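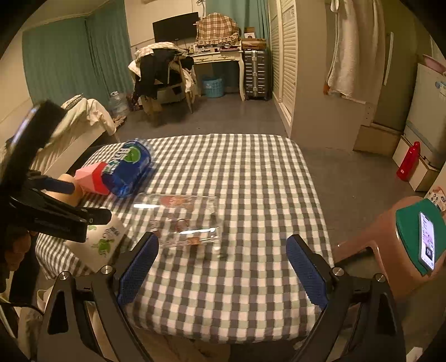

*Plastic bottle, blue can and paper carton on a checkered cloth.*

# Retiring the Kivi Head Unit: Notes on a Fleet Migration

1/22/19

Readers of this blog will be aware that I am responsible for in-vehicle software at a regional delivery operator, and that the replacement of our dashboard units has occupied most of my working time since October. The final vehicle was converted last week. The following account is my own and does not represent a statement by my employer, although the figures have been cleared for publication.

## Background

The fleet consists of 179 light vans. Until this winter each was fitted with a Kivi head unit, which provided navigation, hands-free calling, the radio and a small text screen on which the dispatch office could post messages to the driver. The units were purchased as a single lot and were considered well equipped at the time. They had a resistive touch screen, a card slot for map data and a serial connection to the vehicle harness.

Support for the Kivi operating image was withdrawn by its supplier in stages. Map updates were the first service to end. The dispatch message service continued under a separate agreement with Zaltex, the firm that hosts our routing server, but Zaltex informed its customers that the older message format would be removed from its next major release. Two options were available to us. We could pay for a private extension of the old format, or we could replace the units.

I recommended replacement, and the recommendation was accepted. I had expected a longer discussion. The decisive argument was the condition of the screens, many of which no longer registered a touch in the lower left corner, where the designers of the Kivi menu had placed the button for answering a call.

## Selection

Three units were evaluated. I will name only the one selected, the Rilten, as the other two suppliers took part on the understanding that the results would remain private.

The requirements document ran to 20 pages. It was too long, and I would shorten it considerably if the exercise were repeated. Much of it concerned multimedia functions that our drivers do not use. The sections that influenced the decision were these:

- Time from ignition to a usable map
- Behavior when the cellular connection is lost during a route
- Ability to install an update overnight without a technician present
- Readability in direct sunlight and with gloves on
- Access to the diagnostic log over the vehicle network

The Rilten starts in 12 seconds from a cold boot, as measured in our own garage with the dispatch software installed. The Kivi took considerably longer, and drivers had formed the habit of turning the key and then walking to the rear doors to check the load. Several have continued to do so with the new unit, and the garage supervisor regards this as a benefit.

On loss of connection, the Rilten retains the complete route and the stop notes on the device. The Kivi retained only the next stop. Part of our territory lies in a river valley with very poor coverage, and drivers there had been writing the day's stops on paper each morning. This practice was never recorded in any procedure. I learned of it only when I rode along on a pilot route and saw the clipboard.

## The Forex adapter

The most difficult part of the project was the connection between the new unit and the vans themselves. The Rilten expects to receive vehicle speed, reverse gear and door status over a standard data bus. Our older vans supply reverse gear and door status as plain electrical signals, and they supply speed as a pulse.

A small converter is required between the two. We selected the Forex adapter, a sealed module that mounts behind the dashboard and presents the signals in the form the head unit expects. (The name has caused some confusion in our purchasing department, where the first invoice was sent to the person who handles currency matters. It was returned to me with a polite note.)

The adapter performed well in the workshop. In the first group of converted vans, however, the map position drifted on long straight roads. The symbol for the vehicle would advance ahead of the true position and then jump back when satellite reception improved. We first suspected the antenna, and two antennas were replaced for no good reason.

The cause was the pulse setting. The adapter is delivered with a default number of pulses per mile, and the value suits the newer vans. The older vans have a different sensor in the gearbox and require a separate value, which must be entered with the installer's tool before the dashboard is closed. Our instructions for the fitters mentioned the setting but gave only one number. The error was mine. I had copied the figure from the first van we converted and had not checked it against the second model.

Correcting it meant opening the dashboards again. I would advise anyone undertaking similar work to convert one vehicle of every model before writing a single line of the fitting instructions, and to drive each of them a reasonable distance outside the yard.

## Message format and the routing server

The transition on the server side was more orderly. Zaltex permitted both message formats to operate in parallel for the duration of the project, so that a dispatcher could write to any van without knowing which unit it carried.

One limitation came to light. The new format accepts messages of up to 800 characters, while the old one divided anything longer than a few lines into separate screens. Dispatchers had learned to write very briefly. Once a van was converted, messages to it gradually became longer, and drivers began to report that they were receiving paragraphs at intersections. The Rilten does not display the full text while the vehicle is in motion, and reads it aloud if the driver wishes. Even so, a long message read aloud is a distraction, and there is a further delay if the driver waits until the next stop to hear it.

We have since issued a one-page guide to dispatch. It asks that the address or customer name come first, that the instruction follow in a single sentence, and that anything which can wait be placed in the stop notes. Compliance has been good on the morning shift and uneven in the evening.

## Updates

Overnight updating was the feature I had most wanted, and it is the one about which I still have reservations. The process itself is sound. The unit downloads a package over the depot's wireless network, verifies the signature, installs it to a second partition and switches over at the next start. If the new software does not start correctly, the unit returns to the previous version without intervention. We tested this by supplying a deliberately damaged package, and the recovery was clean.

The difficulty is power. The download takes place with the ignition off, and the unit draws from the vehicle battery while it is working. On a van that has been driven all day this is of no consequence. On a spare van that has been parked for two weeks, it may be enough to prevent the engine from starting in cold weather. The Rilten has a voltage threshold below which it will postpone the update, but the factory value is lower than I would like. We have raised it across the fleet. The result is that the spare vans are often one version behind, and a dispatcher who moves a driver to a spare vehicle may find that a menu item has a different name there.

I have asked the supplier whether the threshold could be set by vehicle group, so that the winter value need not apply to vans kept indoors. The request has been acknowledged and given a reference number.

## Drivers' response

A short questionnaire was distributed with the pay statements. Most replies were favorable. The screen brightness, the faster start and the retained route were mentioned often. The most common complaint concerned the radio, which on the Kivi had a physical volume knob and on the Rilten is controlled by two small buttons along the lower edge. I share this opinion. A knob can be found by hand without looking away from the road, and I can see no sound reason for its removal. An external rotary control is offered as an accessory, and we have ordered a small quantity for trial.

Several drivers also asked what had become of their saved locations. The Kivi allowed each driver to store personal places such as fuel stations, rest areas and the entrances of large industrial sites that the map shows incorrectly. These were held on the unit and there was no export function. We were able to recover some of them by reading the memory cards directly, but the coordinates were stored without names, and matching them by hand was slow. For the vans converted last, drivers were asked to copy out their list beforehand on a form, and this worked well enough that I regret not having done it from the beginning.

## Remaining work

The old units are in storage pending a decision on disposal. The map cards have been erased. The Forex settings for each van are now recorded on a label inside the fuse cover as well as in the maintenance database, and the corrected fitting instructions are available to any reader who operates a mixed fleet and writes to me through the contact page. The rotary controls are due to arrive next month, and I intend to publish the results of that trial separately.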